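Fiction | Short reads

The Bread Job

Macario Bermúdez had been paid to teach a loaf of bread to fly, or that was how he put it to his sister. The contract from Prodari said "demonstration by remote control, simulated kitchen." Five days, 168 tries. He held the controller in his lap and closed the gripper on the big loaf, in front of the kettle.
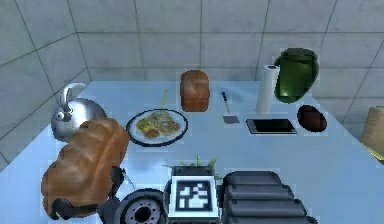

"Gently," said Vasylyna Fedoruk.

"It's not bread, Vasylyna. It's numbers painted like bread."

"The arm will learn from how you hold it."

He doubted that. He had worked 17 years at the Jelanberg bakery, and the boys he trained there had eyes and mothers and still dropped things. What would a machine get from his thumbs? His impatience, maybe. His bad shoulder.

"What did you tell the buyers it could do by August?" he asked.

"Set a table."

"Whose table?"

She wrote something down. He moved his wrist without thinking, and every twitch of it went into the record with the rest — good tries and poor ones in the same folder. Then he pressed the button that changed the view.

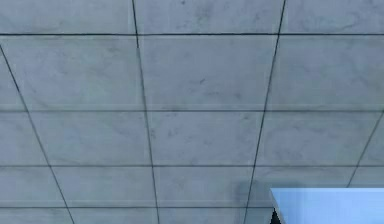
PART TWO: THE CEILING

"You've got the wrong camera," Vasylyna said.

"I know which camera I've got." He was looking at the tiles. Someone had gone to the trouble of putting stains on them. "Does it learn this too?"

"It learns what we keep."

"And who picks?"

"I do," she said, and reached past him to mark the try as good.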